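L'atelier partagé de Getthorpe a enfin sa pince à main, et elle tient debout (presque) toute seule

Des nouvelles du projet Tarano, pour celles et ceux qui nous suivent depuis le printemps.
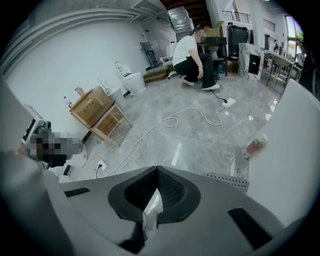

Où on en est

Bon, je vous avais promis un point en juin, le voilà, avec un peu de retard et pas mal de colle sur les doigts. La pince est montée ! Le corps gris est fermé, les deux grands doigts courbes sont en place de chaque côté, et au milieu on a gardé le logement en V en caoutchouc noir, celui qui nous a valu tant de discussions. Pour ceux qui débarquent : Tarano, c'est une pince qu'on tient à la main, sans bras derrière. On attrape des objets avec, on enregistre le geste, et plus tard on essaiera de le faire refaire à un vrai bras motorisé. Chaque chose en son temps.

La première version, en mars, était franchement pénible à porter. Trop lourde de l'avant, on avait le poignet en compote au bout d'un quart d'heure. Dennis Oakley, qui a dessiné presque toutes les pièces, a tout repris en déplaçant la visserie vers la poignée et en creusant l'intérieur des doigts. On est descendus à 730 grammes sur la balance de cuisine de l'atelier, contre 983 avant. Ça paraît peu dit comme ça, mais dans la main c'est le jour et la nuit !

Côté impression, on en est à la quatrième paire de doigts. La première a cassé net, la deuxième frottait, la troisième était très bien jusqu'à ce que je marche dessus (pardon encore, Dennis). Pour celle-ci on a épaissi la base et arrondi l'arête intérieure, et pour l'instant rien n'a bougé.

Ce qui coince encore

Le retour à l'ouverture, surtout. Quand on relâche la gâchette, les doigts reviennent, mais mollement, et si on enchaîne les prises un peu vite ils n'ont pas le temps de se rouvrir en entier. On a essayé deux ressorts différents. Le plus raide marche mieux, sauf qu'il fatigue l'index au bout de 30 prises. Il doit y avoir un compromis quelque part, et si quelqu'un a un tiroir plein de petits ressorts de récupération, je prends tout – vraiment tout.

Et puis il y a les petits objets. Un carton, une bouteille, aucun souci. Un bouchon ou une pièce de monnaie, c'est une autre histoire, ça glisse vers l'arrière et on finit par le pousser sur la table au lieu de le prendre. Dennis voudrait strier le bout des doigts, moi je voudrais d'abord tester une bande de silicone, parce que je l'ai déjà achetée. On fera sûrement les deux.

Le logiciel, lui, avance tranquillement. On l'a baptisé Lehtinen pour une raison dont plus personne ne se souvient. Il démarre, il enregistre, il range les fichiers au bon endroit une fois sur deux. L'autre fois il les range quand même, mais il faut les chercher.

La suite

On ouvre 4 places pour l'équipe d'essai de la rentrée. Pas besoin de savoir souder ni programmer, il faut surtout accepter de ramasser et reposer des choses pendant une heure en nous disant où ça tire, où ça accroche, si la poignée convient aux petites mains (les miennes sont énormes, je suis mauvais juge). On prépare aussi une version pour gauchers, réclamée par deux personnes de l'atelier et à juste titre.

Les fichiers des pièces seront mis en partage dès que la question du ressort sera réglée, avec la liste de la visserie et les réglages d'impression. En attendant, pour s'inscrire ou pour les ressorts, laissez un mot sur le tableau à côté de l'imprimante. Je passe presque tous les soirs après 18 heures.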